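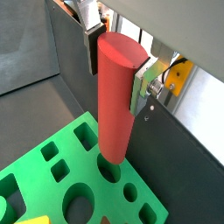

Canpolat writes that he plugged the Bindau in at the shop, paired his cell and has been picking up calls on the old kitchen-style desk phone ever since, and could we please say up front that it does texts on the cell only. OK. Saying it up front. Texts stay on your cell.

Phones > Home & Office > Cell-to-Landline > Bindau Link Box

Bindau Link Box. Lets your regular corded or cordless phones ring when your cell does. No landline service needed. Your cell pairs over Bluetooth, your house phone plugs into the back, done.

Pairs with up to 4 cell phones. Keeps 2 connected at once, so his and hers, or work and personal. Different ring for each. Any carrier, doesn't matter, the box never talks to the carrier.

Block list holds 1000 numbers. Press the red button during a junk call and it goes on the list. Pressed it by mistake? Hold the button till it beeps, last number comes off.
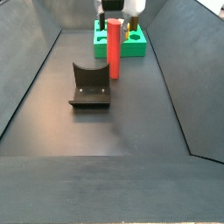
Gray floor and side walls.

What you need: a cell with Bluetooth, a touch tone phone, a wall outlet. Rotary phones will ring and you can answer, but no dialing out. We get asked this alot.

Range is 30 feet from cell to box. Brick walls eat into that. Leave the cell charging next to the box and you'll be fine.
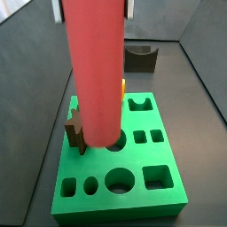
Photo: Urkis

Setup. Plug in box. Wait for blue light. Turn on Bluetooth on the cell, pick BINDAU LINK, say yes to contacts if you want names on caller ID. Pick up house phone, listen for dial tone. No dial tone = not paired, start over. Do NOT plug the box into a live phone jack in the wall, it can wreck the box and the warranty won't cover it.

911 calls go out through your cell. Cell dead, no 911. Keep it charged. 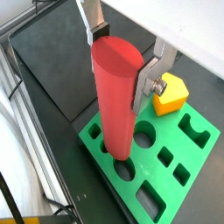 By Olga Brandão | 6/23/18

Back in stock, black only. White comes later in June if the truck shows up. Same firmware as the last batch, so don't go looking for an update. Power cord and one short phone cord in the box, no manual, just a fold-out card. Returns within 30 days, with teh power cord please.

Related items
Bindau Link Box power cord, spare
Urkis corded desk phone, big button
Lisstead cordless handset, 2 pack
Lisstead phone cord, 30 ft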